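Gallwood kitchen, worktop check
29 Jul 2025

1. Toaster: lever moves freely, crumb tray emptied. Pass.
2. Toaster lead: no nicks, plug tight. Pass.
3. Toaster clear of hanging fabric. Comment – black cloth behind the table to be kept well back when the toaster is on.
4. Dish rack: coating sound, no rust at the joints. Pass.
5. Drip tray: limescale in one corner. Descale within 12 days.
6. Bottles labelled and capped. Pass.
7. Food left out on plates and trays: cover or clear. Action.

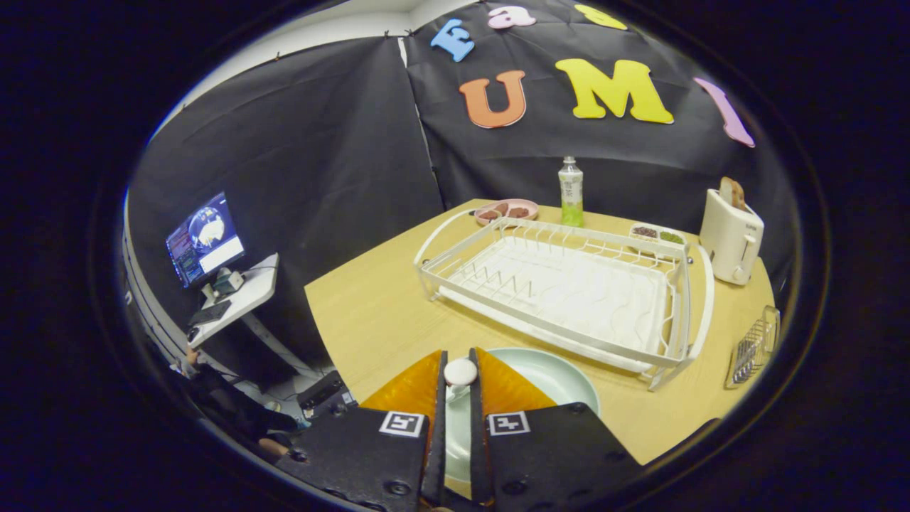 Gayan Munasinghe asked that item 5 be brought forward, as the tray at Sutau was left until October and had to be replaced. Agreed – 3 days.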